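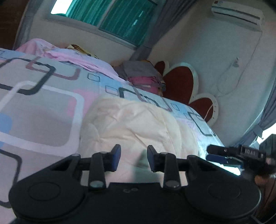 Figure 4. View from the camera on the hand-held gripper, jaws open. Second unit at right, marked DA5.

4. Checking the hand-held pair before a folding session

This section assumes that both Lotus grippers have been assembled as described in section 3, that the cameras are mounted, and that the Misov recorder starts without errors. You need a flat, soft work surface the size of a bed or a large table, and one folded item such as a comforter. Allow 15 minutes for the first pass.

4.1 Checking the fingers

1. Hold the gripper by its handle with the fingers pointing away from you.
2. Open the fingers fully. Both linkages must reach their end stops together. If one finger lags, go back to 3.6 and reseat its rear pivot screw.
3. Look at the two blue fingertip pads from the camera side. They must face each other squarely. A pad that leans in at the tip will pinch cloth at one corner and let it slide at the other.
4. Close the fingers slowly on a single layer of bed sheet, lift it a hand's width, and release. Repeat with the folded edge of the comforter.
5. Check each silver pivot screw with a driver. Tighten until side play is gone, then back off until the linkage swings freely.

Note: New linkages from the Lirnunwood print files are tight for the first day of use. Do not sand the holes. Opening and closing the fingers by hand 92 times before mounting the spring was enough on our pair.

Caution: Keep your free hand away from the linkage arms while the spring is fitted. The arms cross close to the body and will catch skin.

4.2 Setting the camera view

1. Start Misov and open the live view for the first gripper.
2. Open the fingers. Both fingertip pads must be in view, with the gap between them near the middle from left to right. The round pads of the body may fill the lower corners.
3. Close the fingers. The pads must stay in view through the whole travel.
4. If the view is tilted, loosen the camera mount, turn the camera until the body looks level, and tighten again. Do not correct the tilt in software. The tracker reads the image before any rotation is applied.
5. Repeat for the second gripper.
6. Bring the grippers toward each other over the work surface, as you would to take two corners of a blanket. Each should appear at the side of the other's view before the fingertips meet.

Note: The view is wide, and it takes in far more of the room than you expect. Windows, curtains, a headboard and wall fittings all help the tracker, because they stay put while the cloth moves. A bare wall is much worse.

4.3 Lighting

A bright window behind the work surface makes the camera lower its exposure, and the black bodies then lose their edges. Set exposure by hand:

1. Point the gripper at the work surface, with the window in the upper part of the view.
2. In Misov, switch exposure from Auto to Manual.
3. Raise the value until the edges of the finger linkages are clear. We use 315 for daytime sessions. The window may wash out, and this does no harm.
4. Copy the value to the second gripper. The two must match.

Redo these steps if you carry on into the evening. Close the curtains only if direct sun falls on the cloth.

4.4 Connecting to Pastor

Pastor collects the recordings from both grippers and lines them up in time. It runs on the same computer as Misov.

1. Start Pastor first, then Misov.
2. In Misov, enter the computer's address and port 3389.
3. Wait for both grippers to be listed. If only one is listed, restart Misov and leave Pastor running.
4. Hold both grippers still and press Sync.
5. Tap the fingertips of the two grippers together once. The tap must show at the same instant in both recordings.

Caution: 3389 is also the usual port for remote desktop on Windows machines. If remote desktop is turned on, move Pastor to a different port in its settings file and enter the same number in Misov.

4.5 Test recording

1. Clear small loose items from the part of the surface you will work on. Pillows and folded clothes can stay at the far end if they are out of reach of the fingers.
2. Start with both grippers open and above the comforter.
3. Press Record, take the nearest fold with one gripper, open it out, fold it back, and return to the start position.
4. Stop, and play back both views side by side.

Reject the recording if either set of fingertips leaves its own view, or if the tracker line turns red for longer than a blink. A patterned sheet rarely gives trouble here. On plain white bedding the line may drop out when the gripper comes in low – lay something with a print on it along the far side and record again.

Settings are saved per gripper, so keep the markings on the bodies legible. If you swap a camera, repeat 4.2 and 4.3 for that unit before going on to section 5.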